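The Year I Learned to Love Loud Walls

I grew up in a beige house. Beige carpet, beige drapes, a beige couch nobody was allowed to eat on. So when I finally got a place of my own I painted everything white and felt very daring about it.

That lasted until last October, when my friend Mateja Bošković came over for soup, looked around my dining room and asked when I was planning to move in. I'd lived there two years!

She sent me home from her place the next week with a wallpaper book the size of a paving stone. I didn't know people still made those. I took it to bed with a cup of tea and was up until one in the morning turning pages - ferns, stripes, tiny foxes, something that looked like a migraine in green and gold. I wanted all of it. I marked so many pages that the sticky notes stopped meaning anything.

Patterned paper scares people, and I get why. Paint you can cover in an afternoon. Paper feels like a commitment, and everyone over fifty has a story about scraping it off with a butter knife. But the newer kinds go up with paste on the wall and come down in whole strips, and I've now done both (the first try was crooked, we'll get to that).

I went back and forth on zigzags the longest. A herringbone or chevron in black and white is about as loud as a wall can get without making actual noise, and I kept picturing it on one wall, then two, then three, with something plain and pale in the middle to rest your eyes on.

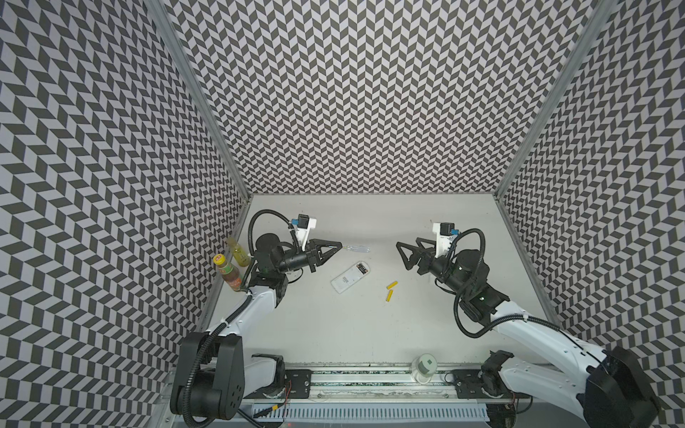 Hanging it without crying

I hired help for the second attempt. Cengiz Kılıçarslan has been papering rooms in Canpolat, the old mill neighborhood across the river, since before I could drive, and he took one look at my crooked strips and asked for coffee. Then he taught me what I'd done wrong.

I had started in a corner and trusted it. My corner leans. Most corners lean, he told me, and a zigzag will tell on every one of them. He hung a weighted string, drew a pencil line down the wall and set the first strip against that line. Everything else followed from it.

I'd also bought too little. My room came out to 102 dollars more than I'd planned, all of it in extra rolls from Mellard, the paper shop on Gavine Street, and I grumbled the whole drive. A big repeat eats paper. You cut off a foot here and a foot there to make the points meet, and those feet go straight in the trash.

Get all your rolls at once, too, and check that the batch numbers match. Mine didn't the first time. In the evening, with the lamp on, you could see exactly where one batch quit and the next one started.

The whole job took the two of us a day and a half, with a long lunch. I've eaten breakfast in there every morning since, and my mother has visited once. She sat down facing the window.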